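3.2 Sorting of small household objects

The second part of the study concerns the small things that families keep in drawers, bags and pouches. In the interviews, we asked each household to tell us how they decide where such things belong, and who in the family makes this decision.

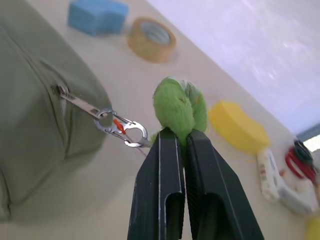
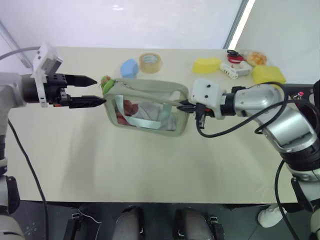 Figure 4. Small soft objects and pouches as a storage category. First picture: a fuzzy green object. Second picture: a transparent zippered pouch on a light beige table.

Vol. 8, No. 2, p. 325

The households were recruited in two neighborhoods, Paston and Sakby. In total we collected 523 statements about storage, and 16 families agreed to a second interview in June. All the interviews were made in the home of the family, usually in the kitchen or in the room where the children play. The statements were written down in the language of the speaker and later translated by the first author.

We divided the statements following the scheme of Magesa, which has four classes: storage by use, storage by owner, storage by material and storage by habit. The last class was the most difficult for the coders. A person can say "the buttons go in the tin", and when we ask why, the answer is only that the buttons were always in the tin. In the earlier work of Shabani Magesa such answers were put together with storage by use. We have kept them separate, as we believe that the habit is often older than the use. In one home in Sakby the tin for buttons had no buttons in it during the visit, but keys and stamps, and the family continued to call it the button tin.

Transparent containers were discussed in a different way from closed ones. Parents liked that the content can be seen without opening. Older persons in the same households often did not share this opinion. For them a container which shows everything looks untidy, and two grandmothers told us that they put a cloth over such boxes when guests are coming. We did not expect this difference and the interview guide had no question for it, so the material on this point is limited to what the participants told us by themselves.

Soft toys and other soft objects of small size were the group with the least agreement. In Paston they were mostly stored by owner, each child having a bag or a basket. In Sakby they were more often mixed, and children in the same family gave different answers about which toy was whose. The parents described the mixing as a practical matter. The children described it as unfair, especially the younger ones.

A remark must be made about the word "pouch". In the questionnaire it was translated by a word that can also mean a pencil case, and some participants answered only about school things. We found these answers during the coding and marked them. They are included in the total number but they are not used in the comparison of the two neighborhoods in Section 4.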